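木のボウルと、机のそばの部屋の角の手入れ

Nernbyの部屋の暮らしのメモ 15回目

日本に住んで9年になります。日本語で家事のことを書くのはまだ少し緊張しますが、前に書いた「窓のレールの掃除」を読んでくださった方から、木の器とコードの片づけについても書いてほしいというお便りをいただきました。ありがとうございます。二つは関係がないように見えますが、私の家では同じ日にします。木の器に油を塗って休ませるあいだに、机のそばの角を掃除するからです。

用意するもの

・やわらかい布 3枚(古いTシャツを切ったもので十分です)
・台所用の中性洗剤
・食器に使える油(私はGuerreiroという店の、くるみの油を使っています)
・目の細かい紙やすり
・竹ぐし、または使い終わった歯ブラシ
・面ファスナーの結束バンド
・マスキングテープと油性ペン
・ほうき、または掃除機の細いノズル

結束バンドは300円の店のものです。最初はもっと高いものを買いましたが、かたくて、はずす時に爪が痛くなりました。布は必ず色の薄いものを選んでください。私は一度、紺色の布で油を塗って、器のふちがうっすらと青くなりました。落とすのに半日かかりました。

木のボウルを洗う

まず、ぬるま湯と少しの洗剤で洗います。水の中につけたままにしないでください。木は水を吸うとふくらみ、かわく時にちぢみます。これをくり返すと割れやすくなります。スポンジはやわらかい面だけを使います。緑色のかたい面で強くこすると、表面が毛羽立って、次に油を塗っても手ざわりがざらざらします。

大きいボウルは流しの中で持ちにくいので、私は流しの底にふきんを一枚しきます。すべりませんし、ふちをぶつけても音が小さいです。集合住宅で夜に洗う方には、この方法をおすすめします。

洗ったあとは、すぐに布でふきます。内側、外側、底の順です。それから立てかけて、風の通る所に置きます。伏せて置くと中に湿気がこもるので、必ず少し傾けます。直接日が当たる窓ぎわや、暖房の前はよくありません。急いでかわかそうとすると、ふちから細いひびが入ります。これは本当に残念な気持ちになります。

ふちと段のところ

木のボウルでいちばん汚れが残るのは、広い内側よりも、ふちの下です。私が大切にしているのは、ふちと胴のあいだに段がある形のものです。段のところは指が届きにくく、ドレッシングの油や粉がたまると、だんだん黒っぽくなります。ただ、もともと影で暗く見えることもありますから、汚れかどうかは明るい所で傾けて確かめてください。白い布の角を竹ぐしの先に巻いて、段に沿ってゆっくり動かします。布に色がつけば汚れです。色がつかなければ、何もしなくて大丈夫です。

木目の中の濃い茶色の筋も、心配する方がいます。私も最初はしみだと思って、紙やすりで一生懸命にけずりました。いくらけずっても消えませんでした。木がはじめから持っている色だったのです。しみは形が丸くて、木目と関係なく広がることが多いです。筋がほかの木目と同じ方向に流れているなら、そのままにしておきましょう。

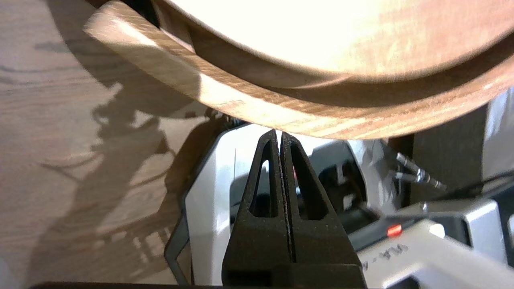 ボウルのふち。はちみつ色の木に、濃い茶色の筋が入っています。

油を塗る

完全にかわいてから塗ります。さわって少しでも冷たく感じたら、まだ水分が残っています。もう一日待ってください。

1 紙やすりで、ざらつく所だけを軽くなでます。木目の方向に動かします。横に動かすと傷が目立ちます。
2 かたくしぼった布で粉をふき取り、またかわかします。
3 油を小さじ1杯、布に取ります。ボウルに直接たらすと、たらした所だけ濃くなります。
4 内側から外側へ、円をかくように塗ります。ふちは布ではさんで、ぐるりと一周します。
5 15分置いて、きれいな布で余分な油をふきます。
6 そのまま一晩、立てかけて休ませます。

塗りすぎに注意です。多く塗れば木が喜ぶような気がしますが、べたべたして、ほこりがつきます。手でさわって、手のひらが光らないぐらいがちょうどよいです。

くるみの油は、ナッツのアレルギーがあるお客様が来る家では使えません。その場合は、食器用のみつろうクリームがよいと思います。オリーブ油やサラダ油は、かたまらないで古いにおいが出ることがありますので、私はやめました。

油をふいた布は、丸めてごみ箱に入れないでください。かわく種類の油は、布の中で熱を持って、火事の原因になることがあります。水でよくぬらして、袋に入れて口をしばって捨てます。面倒でも、これだけは守っていただきたいです。

塗る回数は、よく使う器なら二か月に一度、あまり使わないものは季節の変わり目で足ります。私は梅雨の前の5月に、家中の木のものをまとめて塗ります。まな板、しゃもじ、なべしきも一緒です。

部屋の角とコード

器を休ませているあいだに、机のそばへ行きます。机のある角は、たいてい差し込み口もある所です。電話やデータの線の口と、電源の口が並んでいて、そこから線が下に落ちて、床の近くで丸くなります。家具の足と壁のあいだは掃除機も入りにくいので、コードのかたまりの中に、ほこりと髪の毛が入ってしまいます。

はじめに、線を全部ほどこうとしないでください。私は前に、勇気を出して全部抜いて、どれがどこの線か分からなくなりました。その晩はインターネットなしで過ごしました。今は次のようにしています。

・抜く前に、両方のはしにマスキングテープを巻いて、同じ言葉を書きます。「でんわ」「パソコン」「あかり」など、短い言葉にします。
・電気を使う機械は、スイッチを切ってからプラグを抜きます。コードを引っぱらずに、プラグを持ちます。
・データの線は、つめを押しながらまっすぐ抜きます。
・一本ずつかわいた布ではさんで、上から下へふきます。ぬれた布は使いません。
・何にもつながっていない線があれば、別の箱に入れます。半年たっても使わなければ捨てます。

余った長さは、ゆるい輪にして、結束バンドで一か所だけとめます。きつく曲げたり、小さく巻いたりすると、中の線がいたみます。電気をたくさん使う暖房器具のコードは、束ねたまま使うと熱くなって危ないです。これは束ねずに、まっすぐのばして使ってください。

輪にした線は床に置くより、机の裏にかけるほうが掃除が楽です。私はVodgateの小さいフックを机の裏に二つつけました。ねじではなく貼るタイプなので、引っ越しの時にもはがせます。ただし、貼る前に机の裏をアルコールでふいておかないと、夏に落ちます。私のものは7月に二回落ちました。

プレートのまわりも、この時にふきます。かわいた布か、何もつけない小さいはけを使います。穴の中には、綿棒もつまようじも入れないでください。灰色のプレートはほこりが目立ちませんから、指で上のふちをさわって確かめるとよいです。

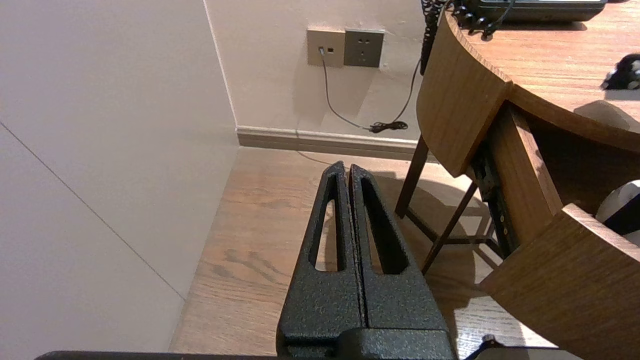

幅木の上のほこり

「幅木」という言葉を、私は日本に来てしばらく知りませんでした。壁のいちばん下、床とのあいだについている細長い板のことです。あの上のせまいふちに、ほこりが線のようにたまります。白や明るい色だと見えますが、灰色や茶色の幅木では、ほこりの色と似ていて分かりにくいです。

かわいた軍手をはめて、指で上のふちをなでながら進むのが、私のいちばん好きな方法です。道具より早く、角も指の形のまま入ります。角の奥は、竹ぐしに布を巻いたものを使います。さっきボウルの段で使ったやり方と同じですが、もちろん布は別のものにしてください。

順番は、壁、幅木、床です。先に床をふくと、上から落ちたほこりをもう一度ふくことになります。壁は、はたきで上から下へ軽くなでるだけで十分です。壁にパネルの継ぎ目がある場合は、継ぎ目に沿ってかわいた布を動かします。ぬれた布で強くふくと、継ぎ目から水が入って、そこがふくらむことがあります。

コードが黒いと、こすれた跡が壁に残ることもあります。白い消しゴムで軽く消してみてください。先に、家具でかくれる目立たない所で試します。消しゴムのかすも幅木の上にたまるので、最後にもう一度軍手でなでます。

木の床

木の床は、まずほうきか掃除機で砂をとります。砂が残ったままふくと、細い傷がたくさんつきます。そのあと、かたくしぼった布で板の長い方向にふき、すぐにかわいた布で追いかけます。つまり、両手に一枚ずつ布を持つことになります。少しおかしな姿ですが、ふきむらが残りません。

机の足の下には、フェルトを貼ってあります。Jeltmontという会社の、厚いフェルトです。はさみで足の形に切って使います。年に一度はがして、裏に砂がかんでいないか見てください。フェルトは床を守りますが、砂が入ると反対に紙やすりになってしまいます。

角まで全部終わって、床に何も置かない状態にすると、次からの掃除がとても短くなります。うちの角は、物がない日は17分で終わります。コードがからまっていた時は、午前中が全部なくなりました。
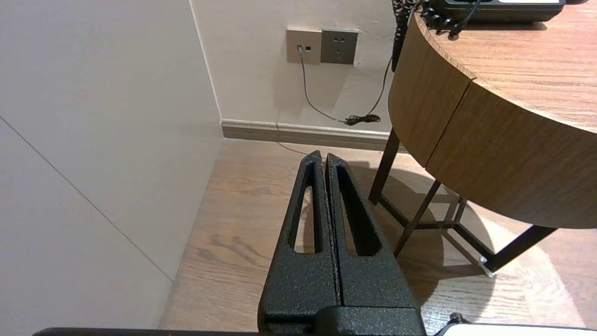 机のそばの角。壁、幅木、木の床の順に掃除します。

よくいただく質問

木のボウルに熱いスープを入れてもよいか、という質問がありました。私は入れません。サラダ、パン、果物だけにしています。トマトやレモンを長く入れておくと、そこだけ色が変わりますから、食べ終わったら早めに洗います。

においがついた時は、粗い塩をひとつかみ入れて、半分に切ったレモンでこすり、すぐに洗い流します。にんにくのにおいは一回では取れないかもしれません。私は二日続けてしました。

電子レンジと食器洗い機は、木の器には使わないでください。

コードのテープの字が薄くなる、という方もいました。字を書いた上から、透明なテープをもう一枚巻いてください。ペンは細いものより太いもののほうが長くもちます。

次は、網戸とベランダのさおのことを書くつもりです。私の日本語で分かりにくい所があれば、どうぞ教えてください。直しておきます。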